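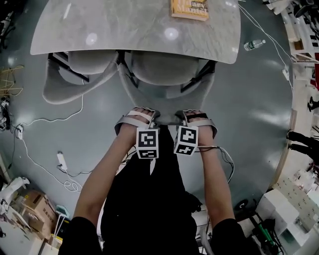
emow-readers mailing list
Subject: Re: Do the lamplighters remember being human? (spoilers to end of Wakley arc)
Date: Monday, December 14, 2020

Hello all,

I've had this one sitting in my drafts since the weekend, growing longer every time I made a cup of tea, so I'm going to send it before it turns into a novel. First, the question again for anyone reading in digest mode:

> I've just finished the Wakley arc for the first time (I know, I know)
> and I'm confused about the lamplighters. In the early chapters of Emow
> we're told that when somebody takes the lamp they forget everything,
> and that's why the families hold a funeral. Fine. But then in Wakley
> the old one stops outside the bakery and won't go past it, and the
> girl says "he used to live over the shop". Is he remembering? Or is she
> just seeing what she wants to see? If they DO remember, then aren't
> the funerals a horrible lie, and doesn't the harbour council know it?
> Also does this get explained later or should I stop waiting?
> Please be gentle, I'm only up to chapter 465.

Welcome, and what a lovely place to be in the story! I'm quite envious. I won't spoil anything past 465, and could I ask anybody else replying to do the same, or to leave a good few blank lines and a warning if they can't.

My own view, which I've held stubbornly for years and which some of you are thoroughly tired of, is that the lamplighters remember places and don't remember people. Have a look at the old one again. He stops at the bakery, yes, but when the girl comes out and stands right in front of him he doesn't look at her once. His head is turned up towards the window over the shop for the whole of those two pages. If he remembered her you'd expect something, a hand, a step back, anything. What he knows is the window. I think the artist was being very careful there, because lamplighters are normally drawn with the hood straight on and you can't tell where they're looking at all.

Then there's the flood chapter, earlier on, where all the lamps in the lower town go out together and the lamplighters walk home. People always talk about that chapter as if they were going back to their families, and I did too until I reread it. But two of them go to houses that have been empty for ages, and one goes and stands in a field! The field is where the old school was before the council moved it. It's on the map in the front of the second volume, if you have the paper edition — the map was left out of the reprint, annoyingly, so half the readership has never seen it. I don't see how you explain the field if it's family they're after.

Now, the funerals. I'm not sure I'd call them a lie. The council tells people that the person is gone, and if what's left is a creature that knows every doorstep in Wakley and wouldn't know its own child on one of them, then I think I might want a funeral as well. Where I do agree with you is that the council knows more than it says. The ledger in the harbour office has a column for "last address", and the clerk crosses it out in a different ink after the round is given. Why would you keep a note of where somebody lived unless you needed to keep them from walking past it? And sure enough, the old one at the bakery was on a round that wasn't his. He'd been swapped over from the north side that same night. It's one line in one speech bubble and I missed it three times.

The other school of thought, to be fair to it, is the one from the Atallah letters page. For those who came in after it closed, Atallah was the little magazine that ran the English version before the collected volumes, and it printed readers' theories in the back. The long-running one there was that the lamp does the remembering. The person is empty and the lamp has soaked up whatever was near it, so a lamp that has hung in the same street for a hundred years will want to stay in that street. It's a neat idea and it does explain why the lamps are never sold outside the town. What it doesn't explain, as far as I can see, is the bakery, because he'd have been carrying a north side lamp. Unless they swap the lamps too? I would really like somebody with better eyes than mine to go through the changeover scene and see whether the handle is the same one. My copy is printed so dark across those pages that it might as well be ink spilt on ink.

As to whether it gets explained later, I'll say only that you shouldn't stop waiting, and that you also shouldn't expect somebody to sit down and explain it over a table. Emow doesn't do that very often. It does come back to the bakery. I've said too much.

A few odds and ends while I'm here.

The chapter index now has 1,229 entries, counting the side stories and the two-page extras, and I've finally put the summaries into the same order as the paper volumes. If you wrote one of the early ones you may find I've tidied the spelling of place names. I went with the spelling used in the collected edition throughout, so it's "Lowgate" and not "Low Gate", and I'm sorry if that upsets anybody, I did dither over it. There are still gaps in the summaries for the winter chapters. If you'd like to take one, write to the list first so that we don't get two people doing the same chapter, as happened with the eclipse.

The reading weekend at Hullby is still planned for January, online this time. We'll be doing the flood chapter and the bakery chapter back to back, which I promise was settled before this question came up. Have your own copy to hand if you can. The running order will come round on the list, and if you'd like to read a part aloud do put yourself forward, however shy you are. The clerk is a very good part and hardly ever gets picked.

And the story exchange: please keep entries under 3,000 words. Last year one of them was over 900 lines of verse, and I enjoyed it very much, but it took me until Easter to finish it and I felt dreadful about how late the comments were. Stories set in Wakley are welcome, as are stories set before it, and if yours gives away anything beyond the end of the arc please put that in the subject line.

Back to the original question for one moment, since I've just thought of it. When you reread the bakery pages, look at the loaf the girl is holding. It's the plaited sort. I'm almost certain that's the same loaf that's left on the step at the very first funeral, before we know what any of it means, and if so then somebody in that shop has been leaving bread out for a lot longer than the girl has been alive. I haven't got the first volume here to check, I lent it out in the spring. Could someone look?

Warmest wishes to you all, and do keep dry,

Your index keeper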